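6 min read

I run a four-person interior fit-out crew, mostly small offices and the occasional apartment, and I've been through more laser levels than I care to admit. So when our supplier offered me the Gruvero cross-line laser at a decent price back in July, I said yes before I'd even looked at the spec sheet. (Not my proudest habit!) I've now used it on three jobs, including the whole second floor of the Sadholm building, and I have opinions. 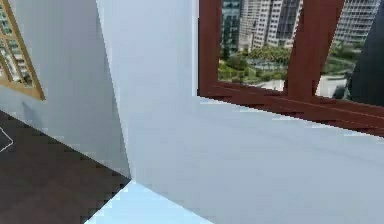
Sadholm, 2 Jan 2019

Let's start with what you get. The Gruvero comes in a hard case with the laser itself, a magnetic bracket, a target card, a charger and a strap I still haven't found a use for. It throws one horizontal line and two vertical ones, all green, and it self-levels in three or four seconds. My old Rilline took long enough that I could get my tape out and measure something while it made up its mind.

The claimed range is 100 feet indoors. I'd call that optimistic in a bright space. With the blinds open I was happy out to 63 feet, and past that I was squinting at the wall and moving my hand around to find the line. Late in the afternoon it was a different story and I could read it the full length of the corridor, no trouble at all.

Accuracy is the thing you're paying for, so I did the usual check: mark the line on one wall, spin the unit around, carry it to the other end, mark again, compare. The first time I was off by the width of a pencil line. I did it again after Puspita Nasution knocked the tripod over (sorry, Puspita, it's going in the review) and got the same result. I was pretty impressed with that, because a fall like that finished off the Rilline.

Battery life is good but not great. We were getting a full day out of it with just the horizontal line on, and closer to five hours with all three going. You can't swap the battery, and that really bugs me. If it dies at two in the afternoon you're sitting next to an outlet with a six-foot cord, and on a job where the power isn't on yet you're out of luck. Buy a power bank. I did, eventually.
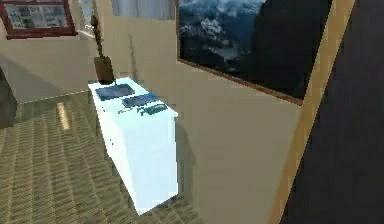
The bracket, the app and other gripes

The bracket is the best part of the kit and I wish they sold it separately. The magnets grab steel stud like they mean it, and there's a fine-adjust knob on the side that moves the whole laser up and down without jerking. For setting ceiling track this saved me so much messing around. Satish Shenoy, who does our ceilings, has more or less stolen it and I have to ask for it back every morning.

The app, though. Oh boy. It's supposed to let you switch lines on and off from your phone, so you don't have to climb down and walk over. It works when it feels like it. I had to pair it again at least once a day, and one morning it wanted an update before it would turn on a vertical line. I gave up and went back to pushing the button. The button is fine. It's a big rubber one and you can hit it with gloves on.

Other little things. The case latch is plastic and already looks tired. The target card is too small. There's a lock for the pendulum when you're carrying it, but it's easy to forget, and the thing doesn't beep at you or anything. I'd have liked a beep.

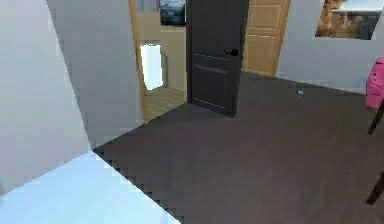

Second floor, Sadholm.

Now the money. I paid $118 with the trade discount, and the Rallis, which is the one everybody on our last job seemed to own, was going for $80 at the same counter. The Rallis has one vertical line instead of two and a bracket that feels like a toy. If you're hanging shelves or tiling a bathroom, get the Rallis and spend the difference on lunch. If you're laying out partitions all week, the second vertical is worth it on its own. You set up once at the corner and you've got your square without any 3-4-5 business on the floor.

Would I buy it again? Yeah, I would. I'd just want to know about the battery going in. I'm giving it four out of five, and if they ever put a removable battery in it I'll come back and change that.

Satish says five, but he's only ever used the bracket.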